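Folding Robots at the Utstead Laundry: Questions From Staff

Updated Sun 5 January

These are the questions that came in through the break room box, at shift meetings and by e-mail after the towel folding stations were announced. Answers come from the plant office. Where we don't have an answer yet, we say so.

What is being automated?

Towel folding. Bath towels and hand towels in white terry go to the two-arm folding stations supplied by Skarex. Sheets, gowns, table linen and anything with a fitted corner stay with the people and machines that do them now. Sorting, washing, drying, mending and loading are not part of the project.

Why towels first?

They are the largest share of what we fold by hand and the work most often named in wrist and shoulder complaints. A towel is also a fairly simple shape once it is lying flat. Getting it flat is the slow part. Terry bunches up and doubles over on itself, and the gripper has to find an edge or a hem before anything can be folded. 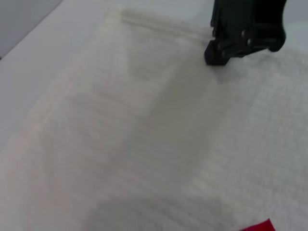

Plutska on second shift wrote in to say that finding the hem is the part new hires take longest to learn too, and asked whether the people who are good at it will be listened to when the stations are set up. They will be. Each station has two experienced folders assigned to it during setup, on paid time, and their notes go straight to the Skarex technicians. If you want to be one of them, put your name on the sheet by the time clock.

Is anyone losing a job over this?

No layoffs are planned as part of this project. There are 59 people on the folding floor today. When someone leaves or retires, we may not fill that folding position, and we would sooner tell you that now than have you notice it later. Anyone whose hours on folding go down will be offered the same number of hours in another area at the same rate or better.

What other areas?

Mending, order packing, quality check and station attendant. Mending has been short of people since October. Station attendant is a new job and is described further down.

Will my pay change?

Your base rate stays where it is. Station attendants are paid one grade above folders, beginning on the first day of training. The piece bonus is more complicated. It was built around hand folding and doesn't make sense for someone who feeds and checks a station. For the first 9 weeks, anyone moved to a station gets their own average bonus from the previous quarter, paid as a flat amount. What replaces it after that is still being worked out with the floor representatives.

How fast are the stations?

Slower than a person, for now. A good folder on this floor does 2,220 towels in a week along with everything else on the shift. A station on its own doesn't reach that in the same hours. The plan depends on running them through the early morning, when the floor is thinly staffed, so that day shift starts with part of the stack already done.

What does a station attendant do?

The attendant brings carts in, puts towels on the table when a load needs it, takes finished stacks away, and pulls out anything stained, torn or sent to us by mistake. When a station stops, the attendant clears it and restarts it. When it won't restart, the attendant calls maintenance. Attendants are not expected to repair the arms or open any covers.

How long is the training?

Four shifts. The first is in the training room at the Khumalo building and the other three are on the floor next to someone who has already qualified. There is a short practical check at the end. You can take it again as many times as you need to. Training materials are in English and Spanish - tell us if you need another language and we will arrange it.

Is it safe to stand near the arms?

Stay outside the yellow floor line while a station is running. Press the pause button on the post before you reach over the table for any reason, including to straighten a towel. The arms move slowly, but they can start from a standstill without a sound, so a still arm should not be treated as a stopped one. Long hair goes up and lanyards come off, the same rule as at the ironer.

What if a station folds badly?

Put the towel in the refold bin and keep going. You don't have to write anything down for a single bad fold. If you see the same fault again and again, such as a corner left out or a hem on the wrong side, tell the shift lead and the technicians will look at it. Hand folders will not be asked to make up for a station's bad folds on top of their normal work. Refolds are scheduled as their own task.

Both arms work on the same towel. Depending on the step, one may have hold of the cloth while the other waits above it, and that pause can look like a fault to someone new to the station. Give it a moment before you press anything. 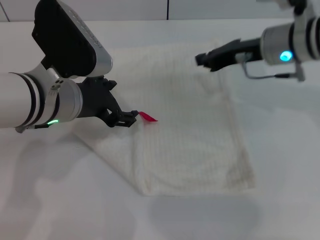
Will the stations be used to keep track of how fast I work?

The stations count towels and stops. They don't record who is on shift, and those counts won't be used in anyone's review. This is written into the agreement with the floor representatives, and a copy is pinned up by the supervisor's window.

Can I stay on hand folding?

For now, yes. Colored towels, robes and small special orders will still be folded by hand, and there is enough of that to keep a crew busy. If more people want to stay than there are places, length of service decides.

I have a bad shoulder. Do I get a station job first?

Medical restrictions are looked at before length of service. Bring your note to the plant office, even if you have already handed in a copy for something else. Pushing carts is part of the attendant job, and a full cart weighs 60 pounds, so for some restrictions quality check may be a better fit. We will go through it with you one at a time.

Will the floor be louder?

The arms are quieter than the dryers. Hearing protection rules stay as they are because of the dryers and the ironer.

What happens if this doesn't work out?

The contract with Skarex has a review point after the trial period. If the stations aren't doing what was agreed, they can be sent back, and the hand folding tables are being kept in storage on site. People who moved to attendant jobs would go back to their old positions with their service unbroken.

Where do I send a question that isn't on this page?

Use the box in the break room or stop by the plant office between shifts. Unsigned questions are fine. New answers are added to this page and printed for the board next to the lockers.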